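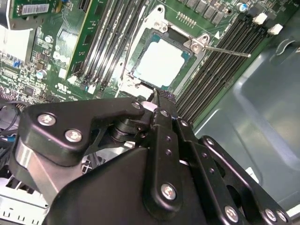 A green server motherboard in its gray metal chassis.

Keeping the Pekville library catalog alive
30 Aug 2022

I got to Shobha Sundaram's office early, which was a mistake, because early means before the coffee. She looks after the computers for the Pekville library and its four little branches, and she had promised me an hour between a printer jam at the Fernandes Street branch and what she called "a phone call I've been dreading since breakfast." We got closer to two hours in the end (sorry to whoever was on the other end of that call).

If you've borrowed a book in Pekville you've used her work, even if you've never thought about it. The catalog, the holds, the late notices, the museum passes, all of it runs on machines in a back room that used to be the map closet.

"It still smells like maps in there," she told me. "Old paper and warm dust. I kind of like it."

I wanted to know how she ended up there. She started as a page, shelving large print for pocket money, and left for college fully intending never to come back. Then she spent six years at Brinder, a freight company two counties over, keeping their dispatch system up.

"Trucks don't stop," she said. "If the system went down at three in the morning my phone rang at three in the morning. At the library, if it goes down at three in the morning, I find out at eight, and someone has usually already started writing things on index cards."

The index cards are real, by the way! She pulled open a drawer and showed me a stack from the big outage last October, with barcodes copied out by hand in at least three kinds of handwriting. There were 2488 checkouts on paper by the time the catalog came back. It took the desk staff most of two weeks to type them in.

So what happened? I'd heard a storm, I'd heard hackers, my neighbor is still sure it was the county.

"It was a power supply," Shobha said, and laughed. "A power supply, and then the backup, which we thought was running every night, and it had stopped in the spring. It was sending its error messages to a man who retired." She made a face. "I should've caught that. I'd been here five months and it was on my list, but it was number 19 on my list."

I asked what was number one.

"The Wi-Fi in the children's room. You try telling a room full of parents it's number two."

They lost less than she feared. Patron records came through fine and so did the catalog itself. What went missing was a batch of reading lists people had saved in their accounts, and that's the part that still bothers her. One woman had been keeping hers for years, every mystery she'd read and a star next to the good ones. Shobha sat down with her and they rebuilt as much as they could from memory and from the spines on the shelf. They got to 63 titles – "and then she remembered a whole series about a veterinarian, and we were off again."

Since then the library has moved its lending software over to Olline, and I'll be honest, I was one of the people who grumbled. I liked the old search page. Shobha has heard it all.

"People hated it for a month. I hated it for a week. The old one let you misspell an author and still find the book, and the new one didn't, so we fixed that first." She's proudest of something most of us will never see, a restore test she runs every month on a spare machine. She pulls the backup, brings up the whole catalog and looks for one book. It's always the same book, a guide to keeping hens, because it was on her desk the first time.

We talked about money for a while, and she was careful. The budget is what it is. She would like a second person, even part time. She would like air conditioning in the map closet, where the thermometer on the wall read 99 one afternoon in July. "I propped the door open with an atlas. A big one. The reference desk was not happy with me."

Before I left I asked what she's reading. She doesn't read on a screen at all, it's paper or nothing, and right now it's a fat history of lighthouses she has renewed twice – "and yes, it's overdue, and yes, I could fix that from here, and no, I won't."

Saved reading lists can now be downloaded from your account page, under Settings. Shobha would like you to do that.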